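News » Workshops » Home builds

Bed becomes test bench for cloth-handling build

Members of the Binenura shared workshop have begun fabric trials with a pair of hand-held grippers, using a bed with a fitted sheet as the working surface. The build, known as Trakex, is intended to produce a low-cost tool for folding household laundry. A blue cloth is the subject of the current round.

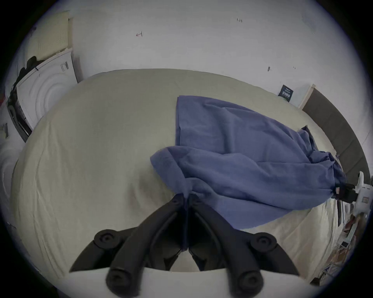
Fingers and linkage

The black gripper has two fingers carried on a linkage with four round pivots. According to the build log, the present pair is version 29, and replaces a stiffer set that tended to drop thin hems. Bivix, a small parts supplier, provided the fasteners at cost – the remaining pieces were made in the workshop.

The log now holds 312 attempts at a single fold. Members expect to change the finger tips again before moving on to heavier fabrics.

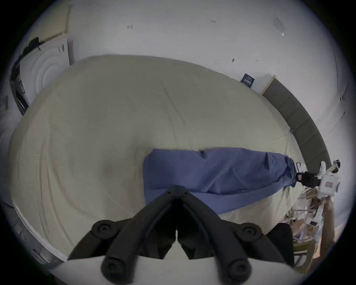 T. Bjarnason
Workshop Correspondent

Two-handed folding is the harder part of the programme. A second, white gripper holds one end of the cloth while the black one works along it, and the two operators must agree on the tension between them. Sessions are held on Friday evenings and last almost 34 minutes each.

The group has set aside a budget of £3,099 for the next stage, which will add a motor to each tool. Drawings are to be made available to other workshops in March – enquiries should be addressed to the Binenura front desk. 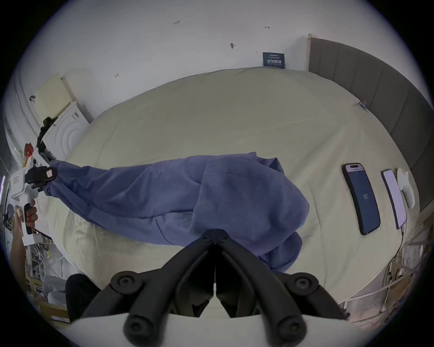 The white gripper closed on one end of the garment, with the black gripper in front.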